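Pre-filing check of the campaign finance report, Farham township ballot measure group, January period

I went through the whole binder with a cup of coffee and took my time over it, so please forgive the length of the comments. Overall it's in much better shape than last period, and I was so pleased to see the receipts in order!

- [x] **Bank statement matches the ledger.** It does, to the penny. Lovely work.
- [x] **Every donor has a full name and mailing address.** Fine now. Two cards had a post office box only, and street addresses have been written in.
- [ ] **Employer and occupation filled in.** 6 entries are still blank. A short, friendly letter usually does the trick, and please keep a copy of each one you send.
- [x] **Business contributions listed on their own page.** Skondix and Zidton are both there with the date received. The Papadopoulos bakery gave trays of food for the kickoff, so it belongs under in-kind, and I moved it.
- [ ] **In-kind gifts have a fair value.** The bakery trays still need one. Ask for the regular menu price.

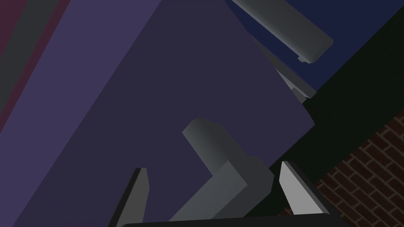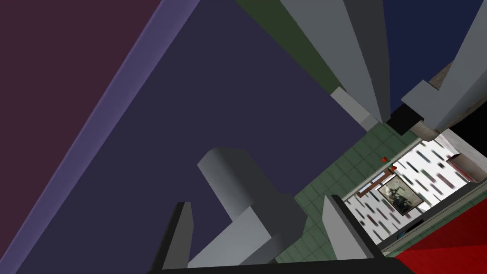 **If a donor gives twice in one period, do we list one total or both gifts?**
Both gifts go on the form, each on its own line with its own date, and the running total for that donor goes in the last column. I know it feels fussy, but it makes any later question so much easier to settle.

- [x] **Deposits made promptly.** Our own house rule is 7 days, and the slowest check took 6. Good.
- [ ] **"Paid for by" line on printed pieces.** The yard signs and the door hanger have it. The small postcard doesn't, and 15 bundles are still in the closet, so please hold those until the stickers come in.
- [x] **Cash gifts have a signed slip.** All 11 slips are stapled in behind the blue tab.
- [ ] **Two signatures on the cover page.** One so far. Leave the second until the blanks are filled, just in case a page has to be redone.

I'll come back to the open items once the donor letters are answered. The binder is on the lower shelf by the copier, and the spare key is in the usual envelope.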